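Triver 3.1: Greifregelung für Folie und Beutel

Mit dem Mai-Stand von Triver liefern wir den überarbeiteten Planer für zweiarmige Zellen aus. Schwerpunkt ist die Handhabung dünner, transparenter Verpackung. Die bisherige Version segmentierte Objekte pro Einzelbild und übergab dem Planer eine starre Hülle. Bei Folie führt das zu springenden Konturen, weil Glanzlichter als Kanten gewertet werden und der Inhalt durch die Hülle hindurch als eigenes Objekt erscheint.

Das neue Wahrnehmungsmodul Karaki trennt Hülle und Inhalt in zwei Schichten. Es fusioniert die fest montierten Kameras mit den Handgelenkkameras und gewichtet jede Quelle nach geschätzter Bewegungsunschärfe und Sättigung. Überbelichtete Bereiche gehen nur noch in die Freiraumprüfung ein, nicht mehr in die Griffpunktsuche. Der Parameter heißt wrist_weight_min und steht ab Werk auf 0,31. 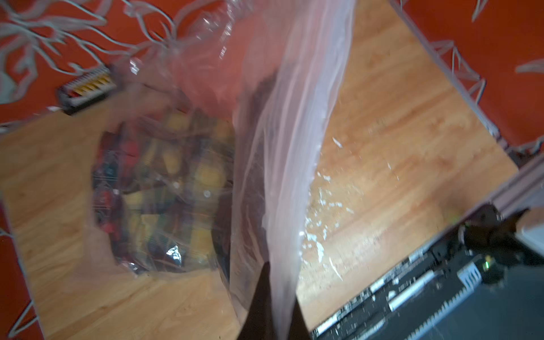
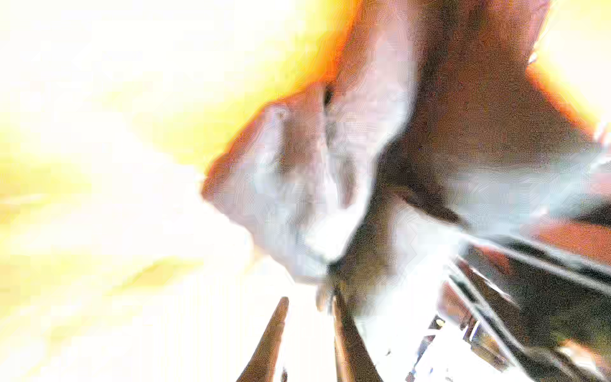
Handgelenkkamera bei starker Überbelichtung und Bewegungsunschärfe

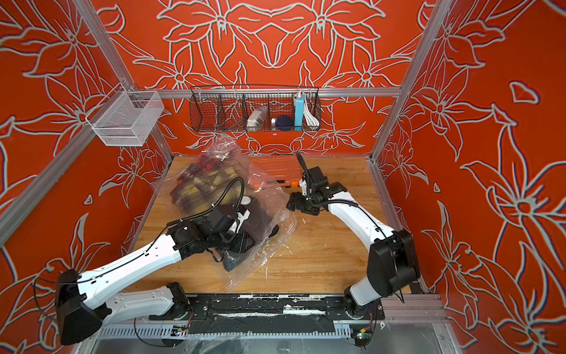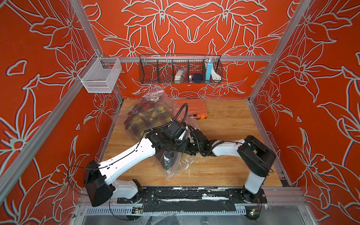 Beide Greifer nahe der Tischmitte, dahinter der orangerote Koffer

Auf der Planungsseite wurde die Kollisionsprüfung zwischen den Armen umgestellt. Beide Handgelenke samt Kabelschlaufen werden jetzt als gemeinsames Volumen mit variablem Sicherheitsabstand geführt. Der Abstand schrumpft, sobald beide Greifer dieselbe Folienschicht halten, und wächst beim Lösen wieder auf den Ausgangswert. Die Umschaltung erfolgt über den Greiferstrom, ein zusätzlicher Kraftsensor ist nicht erforderlich.

Für die Regression haben wir 3000 aufgezeichnete Episoden erneut durch den Planer geschickt. In 1361 davon wählt die neue Version einen anderen ersten Griffpunkt als der Vorgänger, meist näher an einer Falte. Die mittlere Planungszeit liegt auf dem Referenzrechner bei 58 ms. Offen ist weiterhin das Verhalten bei doppelt liegender Folie: Karaki meldet dort gelegentlich nur eine Schicht, und der zweite Arm fährt den Griffpunkt zu tief an. Abla Nasrallah arbeitet an einer Tiefenkorrektur, die zunächst im Zweig trendach-depth landet.

Hinweise zum Update: Konfigurationsdateien aus Version 3.0 werden eingelesen, das Feld hull_margin wird jedoch ignoriert und im Protokoll als veraltet gemeldet. Die Hand-Auge-Kalibrierung muss nach der Installation einmal neu durchgeführt werden. Wer Episoden mit dem Lirnirton-Rekorder aufzeichnet, benötigt zusätzlich das aktuelle Exportmodul, da die Zeitstempel der Handgelenkkameras jetzt getrennt abgelegt werden. Ältere Aufnahmen lassen sich mit dem beiliegenden Skript konvertieren.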